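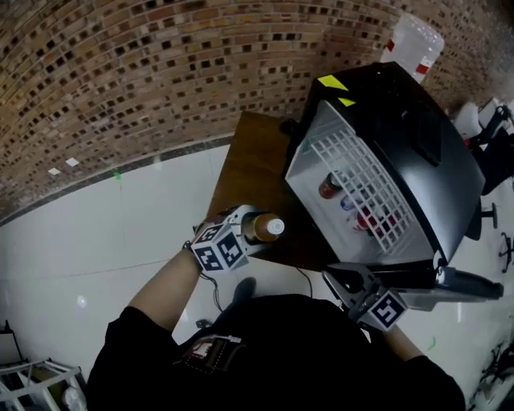

How does the Kurorside student robotics club record demonstrations for its household task project?

Students do each task by hand while holding a pair of grippers with marker cubes attached, and software works out the position and opening of each gripper over time. The resulting tracks are then used to train a policy for a two-arm robot.

The club has published the first part of its October data set, covering one task family: moving drinks between a tabletop and a mini fridge. The release contains 2,225 demonstrations recorded by 7 students. It is the club's first set made entirely with hand-held grippers. Last year's set was recorded by steering the robot arms directly, and team lead Viktória Győri said the older method limited each session to the two students trained on the arms.

The task is split into short segments: open the door, pick an item, place it, close the door. A demonstration may begin with the door already open, in which case the first segment is left blank in the log. Items include cans and bottles. Bottles are the harder case, according to Győri, as they are often picked up lying sideways in the jaws and have to be turned before they will stand.

Each gripper carries a cube printed with black-and-white coded patterns. The tracking software, which the club calls Jundo, needs at least one face of the cube in view to solve for pose. When all faces are hidden for longer than 30 frames, the segment is flagged and dropped. Shorter gaps are filled by interpolation and marked as such in the file. Most dropped segments came from the second half of the placing motion, when the hand turns to reach past a shelf.

Dénes Bodnár wrote the export step. Positions are stored relative to the first frame of each demonstration, and jaw opening is stored as a value from zero to one. Left and right grippers are kept in separate streams with a shared clock. Bodnár said an early version of the exporter swapped the two streams when a recording was paused and resumed. The affected files were found by plotting start positions and have been re-exported under the same names with a new version suffix.

Training runs were handled by Buppha Chareonsuk on the department's Cetano cluster. The current policy completes the can task more often than the bottle task. It has trouble when an item is placed close to the hinge side of the door. Chareonsuk expects more demonstrations from that area to help, and a change to the wrist camera angle is also being tested. Success rates will be posted once the evaluation protocol is fixed. The club does not want to publish numbers from runs with different starting layouts.

The work will be entered in the Juhász Student Manipulation Challenge, in the two-arm class. Entrants in that class must submit their training data along with the robot's code. The rules allow hand-held recording devices provided the jaw geometry matches the robot's within 2 millimeters. Margit Kocsis, faculty adviser to the club, said the printed jaw mounts were measured against the robot's own fingers before recording started, and one pair was reprinted.

The second part of the data set will cover sorting items by shelf. Recording sessions run from 4 p.m. in the club lab, and students who have finished the introductory robotics course may sign up with Andor Major. New operators record a set of practice demonstrations first, which are reviewed for marker visibility and are not included in the release.

The files, the calibration notes and the exporter source are on the club's project page. Marker print sheets are in the same folder as the calibration notes.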